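Guvham a dit oui à la deuxième tentative. Dans l'atelier partagé de Foltby, j'ai crié si fort que le voisin a coupé sa perceuse !
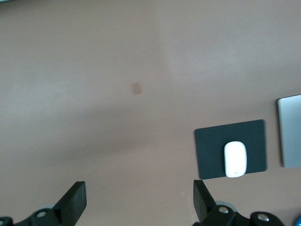
Thomas Fontana
Auteur et bricoleur, atelier de Foltby

Ma narratrice, Saliba, avait écrit 2 347 lignes de code pour que Guvham sache ranger un bureau. Elle retenait son souffle au-dessus de la souris blanche.

« Doucement, mon grand. » 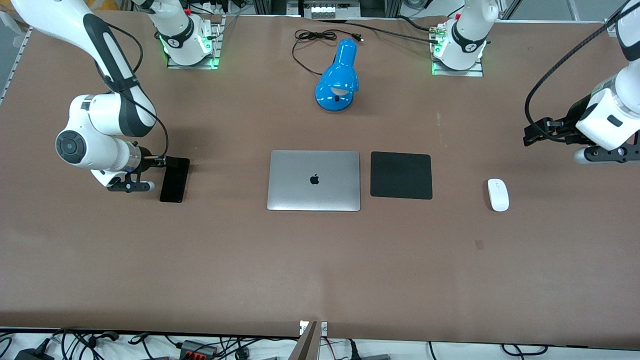
Saliba rêvait de cet instant depuis septembre, et elle en oubliait son thé. Deux bras, une seule tête, quelle merveille ! Le téléphone se dressait sur la tranche, serré entre les doigts, près de la lampe bleue et de l'ordinateur fermé. Elle se pencha et lui souffla la suite du programme.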